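Prallton Picking Cell: Set-up and Care Guide
Section 4: Seating the Bin and Dressing the Cables

Revised 23/02/2021 by Hatice Akyol

If you've made it through Section 3, the arm is bolted down, powered and homed, and you're very close to the fun part! Everything in this section is bench work. Set aside an unhurried morning the first time. Once you've done it a few times it goes quickly, and a well-seated bin pays you back every single day you run the cell.

You will need:
Two bar clamps
Blue tape
A soft brush and a lint-free cloth
White cable ties
The 5 mm hex key from the Sutatura tool roll
The mixed parts kit (bag K)

CAUTION: Keep the arm in manual mode at reduced speed until you reach step 19. Anyone with their hands in the bin must be the one holding the enabling pendant.

4.1 Seating the bin

1. Jog the arm up and back to the PARK pose. Press the emergency stop and check that the pendant shows it.

2. Wipe the tabletop. Grit under the bin will tip it just enough to spoil your pick heights, and you'll spend an afternoon chasing an error that a cloth would have fixed.

3. Slide flat cardboard under the left side of the bin. Packing cardboard is fine, print and all. It protects the table and gives the clamps something to bite on.

4. Square the bin to the table edge and clamp it on the left side, one clamp toward the back corner and one toward the front. Tighten them a little at a time, going back and forth between the two.

5. Push firmly on each wall with the flat of your hand. If anything shifts, loosen both clamps and begin again from step 4.

6. Lay a cross of blue tape on the board to the right of the bin. This is your touch-off mark. Press the tape down hard with a thumbnail and leave it in place for as long as the cell stays put.

Note: Scuffs and cloudy scratches on the metal are normal and you don't need to polish them out. The Hisuneo vision package copes with worn metal very well once it has been trained on your own bin. Dents are another matter. Replace a bin if the floor rocks when you press on it.

4.2 Dressing the cables

7. Release the emergency stop and jog the arm slowly to the REACH pose, over the middle of the bin.

8. Tie the yellow cable near the top of the orange joint housing and let it hang in a wide loop. Be generous! A loop that looks sloppy at PARK is often just right at full reach.

9. Run the black and gray cables along the inside of that loop, so that the two move together. 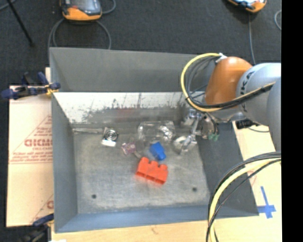 10. Rotate the wrist slowly through its full range, first one way, then the other. Watch the loop the whole time. It should open and close without pulling at the tie or dropping into the picking area.

11. Check the connector at the gripper. Its cable should leave in a gentle curve with no kink at the plug.

12. Jog back to PARK and repeat steps 10 and 11 there.

CAUTION: Never tie a moving cable to a clamp handle. It is tempting when you're tidying up, and it will tear the plug out on the first long move.

4.3 First picks with the mixed kit

13. Turn the mixed kit out into the bin and spread it by hand. Bag K has toy blocks, clear containers and small wrapped pieces, which makes it a wonderful workout for the gripper and the cameras alike.

14. Leave at least one clear item near a wall. Transparent parts next to shiny metal are the hardest thing the cell will face, so it's worth meeting them early.

15. Step back, pendant in hand, and load the job KARAKAYA_TEST.

16. Touch off on the blue cross. If the tip misses the crossing point by more than 3 mm, return to step 4.

17. Run one pick at reduced speed, keeping your thumb over the stop.

18. Check the loop again. Cables like to settle after their first real moves, and a tie may need to slide a little.

19. Switch to automatic and run the job. Enjoy it! The first time the gripper comes up with a clear container is a real thrill.

4.4 Weekly care

Brush out the bin floor, paying attention to the small round holes, where scraps of wrapping collect. Wipe the gripper rods with a dry cloth and go over the gripper screws with the hex key. Retighten both clamps and touch off on the cross. If the tape has lifted at any end, replace it and teach the point again as shown in Section 5.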